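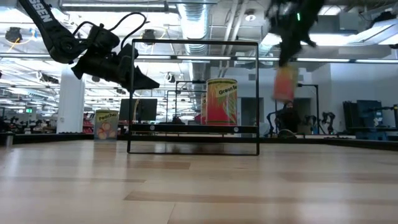

2023년 7월 9일
글·정리 편집부

"통조림이 제일 쉬울 줄 알았어요. 저희도 그랬고요."

드리미아(Drimia) 개발 책임자를 만나자마자 들은 말이다. 드리미아는 스케넨트(Skenent)가 지난 2월에 내놓은 양팔 진열 키트다. 로봇 팔 2대에 그리퍼, 학습용 소프트웨어까지 한 묶음으로 빌려준다. 나는 솔직히 데모 영상만 보고 좀 삐딱한 마음으로 갔는데(죄송합니다!), 두 시간 넘게 수다를 떨다 왔다.

왜 하필 통조림이냐고 물었더니 웃는다. "뚜껑이 반짝거리잖아요. 조명이 그대로 비쳐서 손목 카메라가 테두리를 놓쳐요. 게다가 캔끼리 다닥다닥 붙어 있으면 손가락 넣을 틈이 없고요." 아, 듣고 보니 그렇다. 나도 찬장에서 캔 하나 꺼내려다 옆의 것까지 쓰러뜨린 적이 한두 번이 아니다.
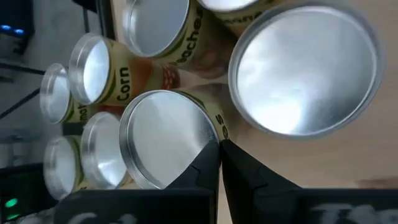
손목 쪽에서 본 통조림 집기 작업. 'Peaches'와 'Corn' 라벨이 보인다.

그럼 얼마나 잘하는데요? 제일 궁금한 걸 대놓고 물었다. "스테파누(Stefanou) 매장 창고에서 캔 3,570개를 옮겨 봤어요. 사람이 손을 대야 했던 게 68번이고요. 대부분 찌그러진 캔이었어요." 생각보다 시원하게 숫자를 말해 줘서 놀랐다. 속도 얘기가 나오자 목소리가 조금 작아지긴 했다. "사람보다 느려요. 그건 숨길 생각 없어요. 밤에 혼자 돌려 두는 용도로 보시면 돼요."

설치는 어떨까. 선반 높이와 간격을 입력하고, 사람이 팔을 직접 조종해서 시범을 47번 보여 주는 게 기본이란다. 마흔일곱 번이라니 벌써 어깨가 뻐근한데, 책임자는 "오후 반나절이면 끝나요" 하고 넘긴다. 이 부분은 나중에 내가 직접 해 보고 따지기로 했다.

아쉬운 점도 물었다. "유리병이요. 아직 권하지 않아요." 유리병용 손가락은 부품사 그라스트우드(Grastwood)와 함께 만들고 있는데 출시 시기는 말해 주지 않았다. 대여료는 매장 크기에 따라 달라져서 견적을 따로 받아야 한다. 나는 시범 조종 체험부터 신청하고 나왔다.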